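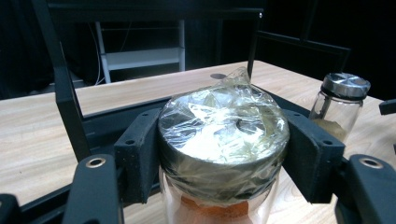 Does your paprika really go off after six months?

Every spring and again in November some magazine tells us to go through the spice shelf and throw out anything older than half a year. I have been reading this advice for most of my adult life and have followed it exactly once, at a cost of 45 pounds, after which the food tasted the same as before.

So when a leaflet from Tivel came through the door in Grarkgate last month, saying that ground spices "lose their life" after 60 days in an opened jar, I kept it. Sixty days! The last figure I remember was a year. At this rate we shall be buying cumin by the day, like bread. Tivel sells refills by subscription, and the leaflet mentions this on the back.

I am not saying the stuff lasts for ever. Ground spice fades, and it fades faster than whole. Anyone who has found a tub of turmeric behind the fuse box in a holiday let knows what an old one smells like, namely the tub. Light does it no good, nor does heat, and the rack over the cooker that comes fitted in so many new kitchens is about the worst spot in the house. I have no quarrel with any of that. What I doubt is the number, and the way it gets printed as if a small clock were running inside every jar.

I wrote to Tivel asking where the 60 days came from. The reply thanked me for my interest in flavour. I wrote again and was told it was based on "customer feedback", so presumably they asked people who already buy a new jar every 60 days.

Dimas Tarigan, who ran the spice counter at Stulmont until it closed and still answers my letters, was more use. His view is that red powders such as paprika and chilli go first in colour and only later in taste, and that people see a brown tinge and decide the whole jar is finished. He tells customers to rub a pinch between finger and thumb and smell it. If it smells of something, cook with it. If it smells of very little, use twice as much in a stew and buy a small bag next time. He wouldn't give me a figure in days, although I asked him 2 different ways.

I did try a comparison at home, for what it is worth. One pot of bean stew, split in half, one half with paprika from a packet opened that morning and the other with paprika from the back of the cupboard, age unknown but certainly older than the current kettle. My husband preferred the old one. My sister preferred the new one and said so at length. I could tell them apart by sniffing the spoon and could not tell them apart by eating, but then I had also done the stirring and knew which was which, so please don't write in to say it wasn't a proper test. I know it wasn't.

There is also the Petek jar, which several of you have asked about. It has a pump in the lid that draws the air out, and the box promises to keep spices "fresh up to 937 days". I would love to meet the person who waited for day 937, and I'd like to know what they noticed on day 938. It may well be a decent jar. The one I borrowed closed firmly and the pump made a pleasant noise. But an ordinary jar with a lid that fits, kept in a dark cupboard, costs next to nothing, and I have yet to see anything from Petek that sets the two side by side.

One thing I will grant the throw-it-out camp: damp. Shaking a jar over a steaming pan is a bad habit — mine as much as anybody's — and a powder that has gone into lumps from wet should go in the bin, especially if there is any sign of mould. Spoon it into your hand first, away from the steam. Write the month you opened it on a bit of tape if you like that sort of thing. I have started doing so, mainly so that next time a leaflet arrives I can argue back with a date.

Letters on whole nutmeg are still welcome. Letters on the bay leaf question are closed until the autumn.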